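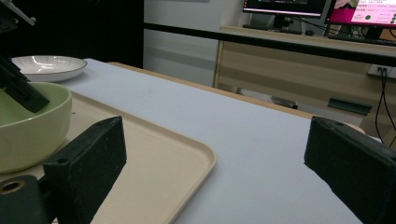 Skornden Tableware Gallery: Bowls, Plates and Trays in Everyday Use

The Skornden gallery covers table items that are still in production or can be matched from stock. It is meant for people who already own part of a set and want to identify it, replace a piece or find out how it should be stored and washed. Entries are grouped by type. Captions are by Thandeka Buthelezi, with notes on glaze by Florin Cârstea. The page was last revised in January.

Colors on a screen vary. Use the glaze names in the captions when ordering, and send a sherd or a chipped piece if there is any doubt.

BOWLS

Trilov bowl, pale green
Ceramic, glossy outside, wide rim. The inside reads slightly lighter than the outside under most lighting, and the difference is normal for this glaze.

Trilov bowl, pale green, underside
The foot ring is left unglazed and ground flat after firing. A rough foot ring will mark a soft tabletop and can be dressed with a fine diamond pad, used wet.

Trilov bowl, glaze comparison
An early bowl beside a current one. The early glaze breaks to a grayish tone at the lip. Production changed when the kiln at Potgieter was relined, and the two versions are listed separately in the order form.

Trilov bowl, crazing
Fine surface cracks after long use. Crazed bowls can stay in service for dry goods and whole fruit. Liquids will darken the lines over time, and the darkening does not wash out.

Trilov bowl, rim chip
Typical damage from contact with a faucet. Small chips can be smoothed but not reglazed. We do not refire used ware.

Trilov bowls, stacked
Four high is the limit for storage. The wide rim takes the load first, so a sheet of paper or thin felt between bowls is enough. Do not use newsprint, which can leave gray marks on a pale glaze.

PLATES

White round plate, broad rim
Shallow well, glossy finish. Suited to dry courses and light sauces. The well holds less than the overall size suggests, and a soup plate should be ordered for anything poured.

White round plate, profile
Cut through a reject to show the wall. The thickest section lies under the shoulder, where the rim meets the well. Most breaks start there when a plate is dropped flat.

White round plate, metal marks
Gray lines from cutlery. These are deposits left on top of the glaze and come off with a mild oxalic cleaner and a damp cloth. Rinse twice.

White round plate, glaze pinholes
Accepted on the underside, rejected on the eating surface. Mandla Mkhize sets the inspection standard and keeps the reference samples. A plate with one pinhole on the outer rim is sold as a second.

White round plate, rack spacing
Every second slot in a household dishwasher. Plates that touch during the cycle wear through at the contact point, and the worn patch turns matte.

Side plate, 134 mm
Same body and glaze as the round plate, narrower rim. It is sometimes mistaken for the Trilov saucer, which has a recessed ring for the cup.

Side plate with saucer
The two compared from above and from the side. The saucer sits lower on the table and does not stack cleanly with side plates.

TRAYS

Jendamov tray, beige
Molded plastic, rounded corners, raised rim. Large enough for a bowl and a cup with room left for cutlery. The tray lies flat and should not rock on a level table.

Jendamov tray, corner detail
The rounded corner is easier to wipe than a square one and collects less residue. The rim keeps small spills on the tray but will not contain a full bowl of liquid.

Jendamov tray, warp test
A straightedge laid corner to corner. Warping follows storage near a heater or drying at too high a setting. A slightly warped tray can be laid face down under an even load overnight. Anything worse should be replaced.

Jendamov tray, surface wear
Fine scratches after extended use with unglazed foot rings. The scratches are shallow and hold tea stains. Baking soda paste lifts most of the color. Scouring powder makes the surface worse.

Jendamov trays, shelf storage
Stored on the long edge in a divided rack. Stored flat, the trays nest tightly and the top ones are hard to separate when damp.

TABLE SETTINGS

Single setting, tray and bowl
Bowl placed toward one side of the tray, utensils on the other. The arrangement leaves a clear area at the front edge for the hands when the tray is carried.

Single setting, plate apart from tray
The plate is set farther back on the table and brought forward when needed. Used where the tray is too full to take a second dish.

Pale cloth under glazed ware
A light, plain cloth makes the outline of white plates harder to see. For diners with low vision, a mid-tone cloth or a colored tray is the better choice. The pale green glaze shows up moderately well on either.

Dark cloth under glazed ware
Same pieces, same lamp. Contrast improves for the white plate and lint becomes visible on everything.

Setting under window light
Thulani Visser arranged the pieces for reflection checks. A gloss glaze will throw a bright curve of light off the rim, and a ripple in that curve indicates uneven application. The check takes a few seconds and needs no instruments.

PACKING AND TRANSPORT

Bowls, boxed
Rim down on corrugated board, with a divider between each pair. The box is rated for 14 bowls. Adding more by removing dividers voids the breakage claim.

Plates, boxed
On edge, never flat. Paper between each plate and a double layer at both ends. The box should make no sound when tilted.

Trays, bundled
Strapped with flat tape over a card sleeve. String cuts into the plastic rim.

Mixed carton
Heavy ware at the bottom, trays upright along one wall as a stiffener – this only works if the carton is full. Fill the gaps with crumpled packing paper.

NOTES ON THE ENTRIES

Measurements are taken across the outside of the rim and rounded to the nearest millimeter. Fired ware varies slightly from batch to batch. Tray measurements include the rim.

The full archive holds 1,388 entries, including discontinued shapes. The discontinued pieces are not shown on this page. Ernő Bognár handles matching requests for older ware and needs a clear view of the underside, the rim and the full profile. A measurement across the foot ring also helps.

Minimum order for a special glaze run is 200 pieces. Single replacements in stock glazes have no minimum. Seconds are sold from the Potgieter shop only and cannot be reserved.

Return to index | Bowls | Plates | Trays | Settings | Packing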